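Section 3: Setting up the hair dryer and the power strip, and putting them away again

If you've read section 2 you already have a clear table and a chair or two out of the way, so let's get the dryer going. I wrote this part after my sister-in-law borrowed the whole kit for a weekend and rang me three times about the cord. Everything she asked is in here somewhere.

A quick word on what I'm covering. This is the table set-up, the one where the dryer lives on a tabletop with a power strip next to it, and you pick it up when you want it and lay it down between goes. I use it for drying hair, obviously, but also for labels that won't peel, damp watercolor paper, and once a pair of sneakers that had met a sprinkler. The wall-hook set-up is in section 4, and if you're in a bathroom you want section 4 anyway, because I don't put power strips anywhere near a sink and neither should you.

Before you plug anything in

1. Wipe the table and let it dry. All of it, including the far edge where the strip is going to sit. I keep an old dish towel in the box for this (it's the striped one, please put it back).

2. Have a look at the dryer itself. Turn it around and check the back, where the air goes in. If there's fluff in there, pull it out with your fingers or a soft toothbrush. A dryer that can't breathe gets hot and then shuts itself off, and you'll think it's broken when it's only choking on lint.

3. Run the cord through your hand from the handle down to the plug. You're feeling for nicks, flat spots and anything sticky. Pay extra attention to the couple of inches right where it leaves the handle -- that's where mine have always gone first.

4. Check the label on the strip and the label on the dryer. The dryer pulls a lot of power, more than nearly anything else you'd put on a table, and the strip has to be rated for it. If you can't read the rating on the strip, or it's one of those skinny bargain ones, skip the strip and use the wall outlet.

CAUTION: Never run a dryer from a strip that is plugged into another strip. I know it's tempting when the outlet is on the wrong side of the room. Move the table!

Placing the strip

5. Lay the strip flat along the back of the table, with the sockets facing up and the switch at the end you can reach most easily. I like it near the middle of the far side. It used to sit right at the corner and I'd catch it with my elbow.

6. Turn the strip off at its own switch before you plug the dryer in. Then set the dryer's own switch to off too. Both off, every time. You really don't want it roaring to life while your fingers are still on the plug.

7. Plug the dryer in and push until it's properly seated. If it's loose or wobbles, try a different socket. If it wobbles in all of them, the strip is worn out and it's time for a new one.

NOTE: Leave the sockets on either side of the dryer plug free if you can. I used to run a lamp, a phone charger and a hot glue gun off the same strip, and one evening it got warm enough to notice. Now the dryer gets the strip to itself, and the lamp is on the wall.

Laying out the cord

Cord layout sounds fussy and I was never going to write a whole part about it, but this is what most of the phone calls were about, so here we are.

8. Put the dryer down on its side at the end of the table where you'll be working, nozzle pointing away from you and away from anything that minds heat. Handle toward the middle of the table. That way your hand finds it without looking.

9. Let the cord come off the handle in one big easy loop. Don't pull it straight. You want enough slack that you can lift the dryer and swing it around without dragging the strip along with it.

10. Gather whatever's left over into a small loose bundle close to the plug. Loose means you can get a couple of fingers through the middle of it. I don't tie it while the dryer is in use.

11. Check that nothing hangs over the front edge. A cord that dips off the front will be found by a knee, a chair arm or a dog, in my house usually in that order.
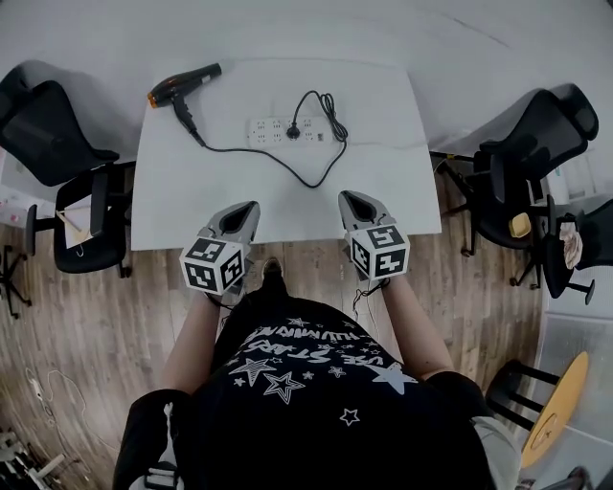

If you're left-handed, flip the whole thing over: dryer on the other end, strip turned so the switch is still within reach, loop running the opposite way. My friend Dorota Stępień is left-handed and she set hers up from my old notes as written, and for a month she was reaching across herself every time and wondering why her cord was in knots. So, flip it!

And while we're on the table, watch the chairs. An office chair that's been shoved up close can end up with its back over the corner, and if you then roll it away in a hurry it'll take whatever's on that corner with it. Same goes for casters and any cord that has slid down to the floor. I push mine well back before I start and only bring one in again if I want to sit.

Switching on

12. Strip on first, then dryer, lowest setting. Give it a few seconds. You're listening for a steady hum. A rattle is usually a hairpin or a bit of grit that got in through the back, and you should switch off and shake it out before you carry on.

13. Work up to the setting you want. For hair I go to medium and stay there. For paper, low, and keep it moving -- if you hold it in one spot the paper cockles and you can't get it flat again. For peeling labels, high, in short bursts, and lift a corner with your thumbnail as soon as the glue gives.

14. When you want to put it down for a moment, switch it off first. Yes, even for a moment. A running dryer on a smooth tabletop can creep along, and it's also blowing hot air straight at whatever's next to it.

CAUTION: The nozzle end gets hotter than the rest and stays hot after you switch off. Don't lay it against plastic, paper or a chair seat, and don't grab it by that end to move it. I have done this. I had a little stripe on my palm to show for it.

If it stops

Most dryers have a cut-out inside that stops them when they overheat. If yours goes quiet in the middle of a job, try these in order.

15. Switch the dryer off, then the strip. Unplug.

16. Check the back for lint again. It's nearly always lint.

17. Let it sit for a good while on the bare table. I make tea.

18. Plug it in and try it on low. If it runs, fine, go easy on it. If it doesn't, try the dryer in a wall outlet you know is working. Runs there? Then it's the strip. Doesn't run there either? Then it's the dryer, and I'd retire it. I don't open dryers up and I'm not going to tell you how.

NOTE: Some outlets, especially in kitchens and newer rooms, have a little test and reset button. If it has popped, find out why before you press it. Pressing it over and over is a bad idea.

Packing it away

19. Dryer off, strip off, and then unplug by holding the plug. Don't yank on the cord from across the table, however satisfying it is.

20. Wait till the nozzle is cool to the touch. If you're in a rush, run it on the cool setting before you unplug it, if it has one. It does speed things up.

21. Coil the cord by itself in wide, lazy loops and fasten it with a soft tie. Please, please don't wind it around the handle. It looks tidy and it bends the cord hard at exactly the spot I told you to check in step 3. I lost my favorite dryer that way back in May, and I'd had it for years.

22. Dryer in the box first, coil next to it, then the strip along the side with its own cord folded underneath. Towel on top. If the lid won't shut, the coil is too big, so redo it a bit smaller and don't force it.

23. Wipe the table down one more time and put the chairs back where they belong. Hair gets everywhere, and so do the sticky crumbs off old labels.

Store the box somewhere dry. Mine goes on the hall shelf next to the iron, and if you've borrowed it from me, that's where it goes when you bring it back. Section 4 picks up with the wall hook, and you'll need a screwdriver and a pencil for that one.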